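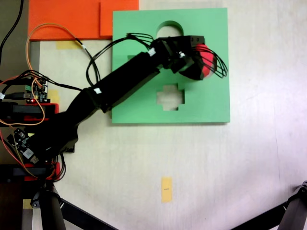
Hello Farzana, and sorry this one's a bit longer than the last. April was busy on the Rostcombe hedge project, and mostly in a good way!

We've now got 3,640 whips in the ground between the allotments and the Mesurgate footpath (hawthorn and blackthorn for the most part, with some hazel where the soil's deeper). The bottom stretch is still waterlogged, so I've left it until autumn — I'd sooner plant late than watch them rot. Wayne Marsden has lent us his trailer again and only wants his diesel paid.

Money is fine. We spent less on guards than I'd put in the budget and more on stakes, and I'd like to move the difference across if you're happy with that.

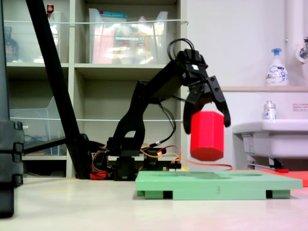

Will the gaps by the lane be filled this year? They should be, as I've ordered 200 extra hawthorn from the nursery for November and the lane comes first.

Rabbits got at 14 plants near the stile, all of them where the guards had blown off. I've put those back with longer canes and they've stayed up so far.

Next up is mulching, then weeding right through to August. Could you let me know about the stakes money by the end of May? The receipts are in the shared folder.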